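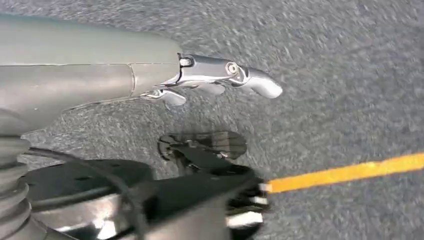

Why does the left hand stop answering in the middle of a walk, when the legs carry on as normal?

The hand controller drops off the bus when its supply dips, and the walking controller is on a separate supply. On the Laria units with the older wrist harness, the dip comes from a worn connector at the forearm. Walking flexes the cable enough to open the contact for a moment. The hand then holds its last position until it is power cycled.

Status: Resolved, monitoring
Product: Laria, left hand and forearm
Site: Galtov outdoor test yard
Opened: August 4, 2022
Severity: 2

Reported by site
Left hand stopped responding during a walking run on the yard. Fingers stayed partly extended. Console showed "HAND_L no reply" and then nothing further from that side. Right hand fine. Legs fine. Operator used the remote stop and the robot was put back on its stand. No one was near it and nothing was damaged.
Hand came back after a full restart. Failed again on the next run.

Support, first reply
Please send the complete log folder, not only the console text. Until we have looked at it, do not run with anything held in the left hand, and keep people outside the marked area while the robot is powered.

Site
Logs uploaded. Also swapped the left and right hands. The fault stayed on the left side, so we don't think it is the hand itself. Hands are back where they were.

Support
Agree, the hand is good. The log has 1,942 undervoltage warnings from the left forearm board, nearly all of them while walking. Standing still there are almost none. The right side has none at all.
Please power down, remove the battery, open the forearm cover and check the four-pin connector nearest the wrist. Look for dark marks on the pins and a latch that doesn't click.

Site
Two pins are discolored. Latch closes but the plug can be moved by hand. Run counter on this unit is 3,909.

Support
That matches the worn connector fault. Replacement harness sent from the Mosusis depot. Fit it with the strain relief clip in the kit. The old clip is too wide for the new cable and should be thrown away.

Site
Harness and clip fitted. Walked for about 30 minutes on the yard, opening and closing the left hand the whole time. No warnings, no dropouts.

Support
Thanks. Leaving this open as monitoring until November. If "HAND_L no reply" comes back, stop the run and add the new log to this ticket. The Chevalier arm uses the same connector but a different cable route, and we have no reports of the fault there.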